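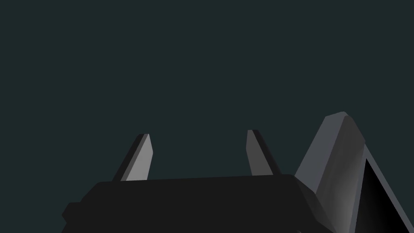
Bontu Woldegiorgis kept telling me that I should teach with my hands on the arm or not teach at all, and that a person holding a controller can't feel when a motion is about to go bad. I went the other way for this part of the study, so let me lay out how we did it and where I think she had a point.

Figure 1. Gripper open, no object between the fingers, in the Rovano simulator.

3.2 Collecting the demonstrations

All the demonstrations in this section were given by remote control in simulation. The operator wears the Verard headset and holds one hand controller per arm. Moving a controller moves the matching gripper, squeezing the trigger closes the fingers, and a small thumb button freezes that arm where it is (I use this one constantly!). We started with the wrist following the operator's hand one to one and gave it up in March. My own hands wander when I'm thinking, and the arm copied every bit of it. The version we kept scales wrist rotation down by half near an object and leaves it alone everywhere else.

Each demonstration starts with the grippers open. That sounds like a tiny detail, but it cost us a lot of data. In the first batch, operators closed the fingers between takes out of pure habit, and the policy we trained on those takes liked to reach for things with a closed hand. So now the recorder won't start until both grippers report open. Figure 1 shows the fingers in that open position.

There were 2 operators, Fulgencio Tapia and me. We kept 293 demonstrations for training, and they were cut into 2,364 short segments at the moments where a gripper opened, closed, or came to rest. I did the cutting with a script and then fixed the bad cuts by hand over several evenings, which I'd rather not do again. Most of the trouble came from pauses. Fulgencio stops before a grasp, looks, and goes. I creep in slowly and never quite stop, so the script kept handing me segments that were far too long.

3.3 The Fokberg rooms

The tasks take place in the Fokberg rooms, a set of furnished home scenes we built for the Habte study and have been adding to ever since. For the work reported in this section, the operator reaches for small things resting on top of furniture. Tall narrow things next to short round ones are my favorite test, because the easy path to one tends to run right over the other, and a person steers around that without giving it a thought. We wanted that steering in the data, so no route was ever suggested to the operator.

Figure 2. Both arms raised at the chest of drawers, with the tip of the left gripper close to the red and black jar.
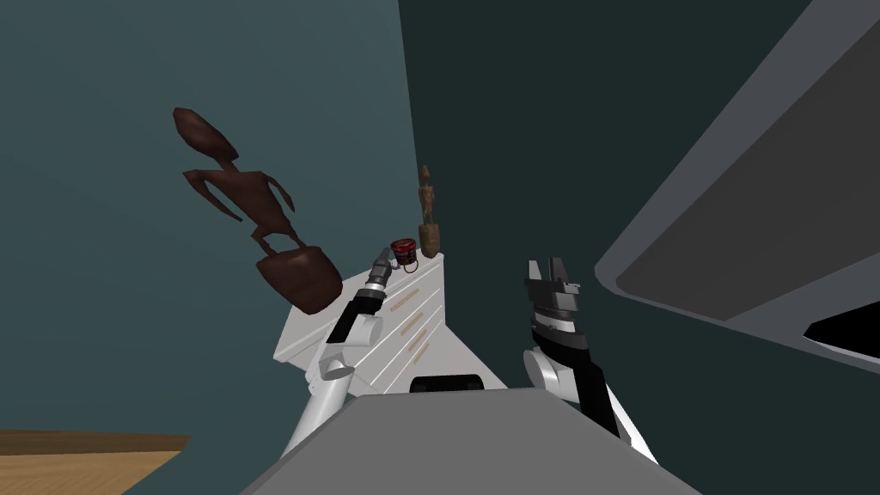
Two arms are one too many if you ask Fulgencio Tapia, who argued all along that the second arm should be parked and left out of the recording. I see why he wanted it. When I look back through our takes, the arm that isn't reaching drifts, and the policy has no way of knowing that the drift means nothing. We tried it his way on one part of the set, and the reaches came out smoother. We also lost every take where the operator had brought the other hand over partway through, and I didn't want to lose those.

What we settled on is a mask. If an arm's thumb button is down, its motion is stored but left out of the training loss. The operator decides which arm matters, live, just by freezing the other one. It took me a while to trust that. Fulgencio forgets the button more than I do, and we relabeled his takes afterward using a speed threshold, the same one for every room.

As for Bontu's worry about feel, we added a buzz in the controller when a fingertip touches anything. It's crude: a light brush and a hard shove feel the same to the hand. Section 4 compares takes recorded with the buzz on and off.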